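Do the cable and floor rules in our station checklist come from any real standard?

Posted in Automation > Safety and good practice
Tags: wearable grippers, checklists, cables, desk stations

carkeden_bench
We run desk stations where a person wears a gripper on each hand and does ordinary handling tasks while everything gets recorded. Both grippers are wired. Nistlow, who we do the work for, sent over a station checklist with 906 lines in it. I am not kidding about the length. Some lines make sense to me. Others read like somebody copied them out of a factory manual for a full-size arm behind a fence.

The two I'm arguing with are "no loose conductor within the operator's reach envelope" and "floor zone clear to 2000 mm on all sides."

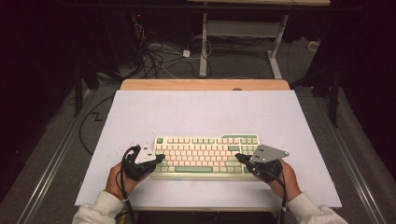 As far as I can see the first one can't be met by anybody using wired grippers, unless "loose" means something I don't know about. The second would have us moving tables every time we change a task. When I asked which standard these come from I got "industry practice" and a thank-you for my feedback. Is there a clause somewhere, or did someone make it up? I don't mind following a rule, I'd just like to know what it's protecting.

Nic Aodha
I'd be suspicious of "industry practice" too. When people have a clause number they quote it, usually before you ask.

Start by splitting the list. Robot safety standards are mostly written about powered machines that can hit, crush or trap someone. A gripper strapped to a hand and moved by that hand is a different case, and a floor distance meant for an arm's swing tells you very little about it. If your grippers have motors in them, then pinch force is worth a proper look, and I'd bet it gets less space on your 906 lines than the floor does.

Cables are a real issue, but the wording is bad. What you want is written in terms a person can check before sitting down:

Cable is held to the wrist or forearm so a pull lands on the strap and the connector takes none of it.
Enough slack to reach the far side of the board with both hands.
Cable leaves the work area on the operator's side, and nothing crosses the path they use to stand up.
Adapters and power strips sit where feet and chair wheels don't go.
The operator can get both grippers off without help. Time it. We use 6 seconds per hand, and that's our own number, so don't let anyone tell you it's a standard.

On the floor rule, I'd write back and propose a clear route out of the seat in place of a clear circle. Ask them to say which hazard the 2000 mm covers. If they can't name one, ask for the line to be dropped or marked as a preference. Keep the reply either way, because an auditor will want to know who decided.

stirnance_user
just tape the cables down, we did and never had a problem

Nic Aodha
Tape is fine on a floor nobody rearranges. It lifts on carpet, and after a few moves you have a trip hazard with glue on it. "Never had a problem" is how most of these lists got written in the first place.

carkeden_bench
Thanks. I sent them the split list and asked for the hazard behind each of the 2 lines. The cable wording they'll take. On the floor distance they're "checking internally" - I'll post again if a clause number ever shows up.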